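How to Clean the Drain Pump Filter on a Front-Loading Washer

Posted Thursday, March 1, 2018 by Vendula Kuruc

A front-loader that stops with water in the drum, takes too long to drain, or leaves clothes heavier than usual after the spin cycle often has a blocked pump filter. The filter sits between the drum and the drain pump and catches coins, hair pins, lint and buttons before they reach the impeller. Cleaning it takes less than half an hour and needs no special tools.

These steps were written with the Brevow 796 and the Tetberg compact models in mind. Most other front-loaders use the same layout. If your filter is behind a full-width kick plate held by screws, look up the panel removal in your manual first, then come back at step 3.

What you need

A shallow pan or baking tray, no taller than the gap under the filter housing
Two old towels
A flat screwdriver or a plastic trim tool
A flashlight
An old toothbrush
Rubber gloves

Before you start

Turn the machine off and unplug it. If the plug is behind the cabinet and you can't reach it, switch off the breaker for that circuit. Close both water supply valves.

If the last cycle was a hot wash, wait at least 2 hours. Water trapped in the sump cools slowly and can scald.

Try a drain-only or spin-only cycle before unplugging if the drum is visibly full. Even a partly blocked pump may move some of the water, and you will have less to catch by hand. Do not force the door if it stays locked. On most machines the lock will not release until the water level drops below the door seal.
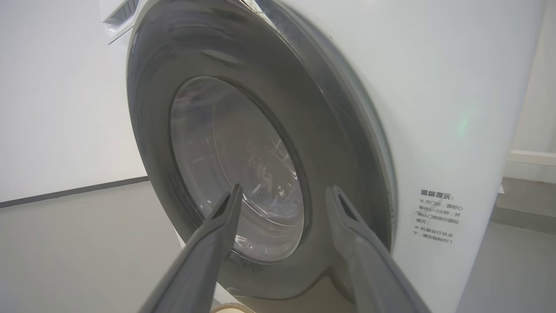
Front-loading washer. The detergent drawer is at the top left of the machine.

Step 1. Find the access flap. On the Brevow it is at the bottom right corner of the front panel. On the Tetberg it is at the bottom left. Put the tip of the screwdriver in the slot at the top of the flap and lever it outward. Wrap the tip in a rag if you are worried about the paint.

Step 2. Look for a drain hose next to the filter cap. It is a thin rubber tube with a plug in the end, usually clipped to the housing. Not all models have one. If yours doesn't, go to step 4.

Step 3. Pull the hose out, hold the end over the pan and remove the plug. When the pan is nearly full, push the plug back in and empty it. Repeat until nothing more comes out. Expect to do this several times with a full drum.

Step 4. Lay a towel on the floor and set the pan under the filter cap. Turn the cap counterclockwise a quarter turn and stop. Water will start to run from the thread. Let it run, tighten the cap, empty the pan, and loosen it again. Once the flow is down to a drip, unscrew the cap fully and pull the filter straight out.

Step 5. Remove the debris and rinse the filter under warm water. Use the toothbrush on the mesh and on the rubber seal. Check the seal for cuts. A replacement from Drulteck is sold under part number 333 and fits the Brevow cap - the Tetberg seal is thicker and is not interchangeable.

Step 6. Shine the flashlight into the housing. The impeller is at the back. Turn it with one finger. It should move in small, uneven steps as it passes the magnets. If it spins with no resistance at all, the shaft may be broken. If it won't move, look for thread or hair wound around the hub.

Step 7. Wipe the thread in the housing. Line up the filter, push it in and turn clockwise until the cap stops. Hand-tight is enough. Replug the drain hose and clip it back.

Step 8. Open the water valves, restore power and run a short rinse with the drum empty. Watch the cap for the first few minutes. If it drips, stop the cycle, drain again and reseat the seal. Refit the flap when the housing stays dry.

If it still won't drain

Check the drain hose behind the cabinet for kinks, then check the standpipe or sink connection. New sink spigots are sometimes left with the knockout in place. A pump that hums with a clean filter and a free impeller usually needs replacing. The Vlček pump used in older Brevow machines is held by 4 screws and can be changed from below.

How often

Every three months is enough for most homes. Do it monthly if you have pets or wash a lot of towels.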